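ATA DA REUNIÃO ORDINÁRIA DO GRUPO DE TRABALHO DE MATERIAIS E ARMAZENAGEM
Cillwood, Unidade de Batthorpe

Data: 23 de outubro de 2025
Local: Sala de reuniões do piso 1
Presidência: Heledd Lewis
Secretariado: Tineke Mulder
Presentes: representantes da Armazenagem, das Compras, da Manutenção e da Qualidade
Ausência justificada: representante da Segurança no Trabalho

1. Abertura e aprovação da ata anterior

A presidente declarou aberta a reunião, verificada a existência de quórum. A ata da reunião anterior foi lida e aprovada por unanimidade, com uma correção no ponto 4, onde a referência à prateleira inferior passou a referir a prateleira intermédia.

2. Ponto de situação das encomendas

As Compras informaram que a encomenda de 800 blocos ao fornecedor Kokkonen foi confirmada e que a primeira entrega, de 200 unidades, deu entrada no armazém. As restantes serão entregues em lotes iguais. Foi registada uma divergência entre a guia de remessa e a nota de encomenda quanto à designação da cor verde, descrita num documento como "verde" e no outro como "verde-escuro". Deliberou-se adotar a designação "verde-escuro" em toda a documentação interna, ficando as Compras incumbidas de pedir ao fornecedor a retificação da guia.

3. Caixas metálicas e acondicionamento dos blocos

A Armazenagem apresentou o estado das caixas metálicas abertas em uso. As caixas mantêm-se aptas para serviço, embora o fundo de várias apresente riscos e zonas gastas, sobretudo onde os blocos são pousados com maior frequência. A Qualidade entende que o desgaste é superficial e não justifica a substituição imediata. A Manutenção acompanhou este parecer, mas pediu que as caixas fossem inspecionadas por dentro e por fora antes do inventário de junho.

Discutiu-se em seguida a conveniência de separar os blocos vermelhos dos verdes-escuros em caixas distintas. As Compras defenderam a separação, por facilitar a conferência à entrada. A Armazenagem observou que os pedidos internos incluem quase sempre as duas cores e que a separação obrigaria a manter mais caixas abertas em simultâneo. 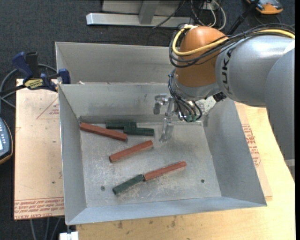

Posta a questão à votação, foi aprovada por maioria a manutenção das duas cores na mesma caixa, com o voto contra das Compras, que pediram que a sua posição ficasse em ata. Ficou igualmente assente que os blocos continuarão a ser depositados sem divisórias e sem orientação obrigatória, devendo apenas evitar-se que fiquem apoiados sobre o bordo.

A Qualidade chamou a atenção para a presença de pequenos elementos de fixação e de resíduos soltos nas caixas e junto delas. Foi recordado que a instrução interna prevê a limpeza no final de cada turno. Deliberou-se acrescentar à folha de verificação uma linha própria para este efeito, com espaço para a rubrica do responsável.

4. Etiquetagem

A secretária apresentou a proposta da Zorari para o fornecimento de 138 etiquetas metálicas gravadas, destinadas às caixas e às estantes. O modelo apresentado foi considerado adequado quanto à dimensão dos caracteres. A Manutenção manifestou reservas relativamente à fixação por adesivo e solicitou uma amostra para ensaio. A decisão foi adiada para a próxima reunião.

5. Espaço de armazenagem

Foi aprovada a reserva de 80 posições na estante norte para as caixas vazias. O corredor contíguo deverá permanecer desimpedido, não sendo permitido empilhar caixas no pavimento, mesmo a título provisório.

6. Ações a desenvolver

Compras: pedir a retificação da guia de remessa à Kokkonen.
Armazenagem: atualizar a folha de verificação e distribuí-la pelos turnos.
Manutenção: apresentar o calendário de inspeção das caixas.
Tineke Mulder: solicitar à Zorari uma amostra das etiquetas.

7. Outros assuntos

A Armazenagem perguntou se as caixas retiradas de serviço podem ser cedidas à oficina. A presidente respondeu que a cedência depende do abate prévio no inventário.

Nada mais havendo a tratar, foi encerrada a reunião, da qual se lavrou a presente ata, que vai ser assinada pela presidente e pela secretária.

Heledd Lewis, Presidente
Tineke Mulder, Secretária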